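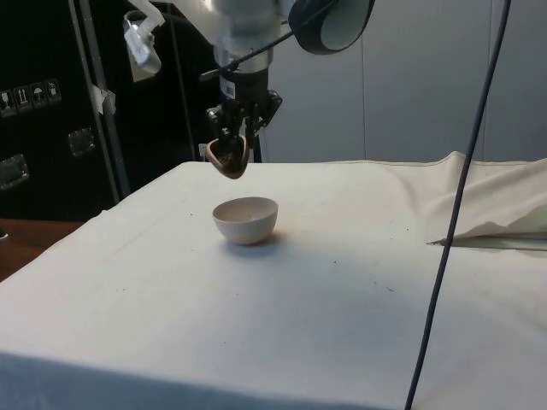 Hello Zlata, and thanks for being patient while I got this together. Since the half-year grant came through in March we've got the girls' football side of Skekness Juniors properly on its feet, and I'm really pleased with how the autumn has gone. We started with one mixed-age group and now have 35 girls registered, enough for an under-11 team and an under-13 team, both playing in the Sterier League. The white cloth goes on the table for our end-of-month teas too, and those have turned into the best recruiting we do (parents stay for a cuppa, little sisters start kicking a ball about, and the next week they've got boots on!).

Results first, as I know you'll ask. The under-13s have won four, drawn two and lost three, and they're sitting fifth. The under-11s are finding it harder. They lost their first five, then beat Odberg 3-2 away with a goal in the last minute, and you'd have thought it was the Cup Final. They've since drawn one and lost one, but the scores are much closer and the heads don't drop the way they did in September.

Training is Tuesdays at the school, 19 sessions so far. We lost two to a waterlogged pitch and moved one indoors, where it was a bit of a squash. Lesia Nechyporuk has taken the under-11s from the start and passed her coaching badge in October – your money paid for the course, so thank you. She's already got them passing out from the back, which is terrifying to watch but they love it.

On spending, the kit came in under what we'd budgeted. Hutsuliak did us both sets of shirts with numbers, and the spare £281 has gone towards goalkeeper gloves and a second bag of size four balls. We've set aside up to £1,000 for floodlight hire between now and the spring. I don't expect to need all of it, but the school hasn't confirmed its winter rate yet and I'd sooner not be caught short.

Two things are behind. The under-15 team hasn't happened: we had seven names and couldn't get past that, so I'd like to try again next season if you're happy for that part of the grant to roll over. And the first aid refresher has been put back to January after the trainer cancelled on us.

Next up are the two cup ties, both at home, kick-off 10.30. Come along if you can, and bring wellies for the car park.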